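Small Storage in Shared Student Houses

Project report by Aminu Akande and Olumide Okafor

Our project looked at how students in shared houses store things when the bedroom is the only space they have to themselves. We picked the topic after both of us moved into older rental houses with no built-in cupboards.

We visited 13 bedrooms in two streets, Nallano and Cestau. In each one we measured the floor area, sketched where the furniture stood and asked the tenant what they would change. Interviews took up to 15 minutes. We had hoped for 16 rooms, but some tenants moved out before we could get to them.

Most rooms had a bed, a desk and one low piece of storage. Tenants liked low pieces because the top could be used as a bedside table. The complaint we heard most often was about depth. Deep drawers filled up with clothes, and the things at the bottom were forgotten until the end of the lease.

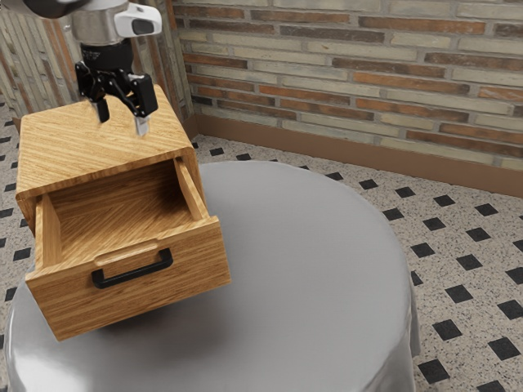 Nallano Street, November

The second round of visits was about small wooden cabinets. We asked tenants where they would put one and what would go in it. Answers varied more than we expected. One tenant wanted it beside the door for shoes and mail. Another wanted it under the window, although the heater was already there and the landlord would not allow it to be covered.

Colour came up too. Several people said a honey-brown finish suited the old floorboards, while darker pieces made a small room feel crowded.

We then drew 4 layouts using the measurements from the smallest bedroom. Layout C, with the cabinet at the foot of the bed, left the widest path to the door. It was also the least popular, as tenants wanted a lamp and a glass of water within reach at night.

Our sample was small and all the houses were of a similar age. We did not look at cost, and we would add that if we did the project again. The room sketches and interview notes are in Appendix B.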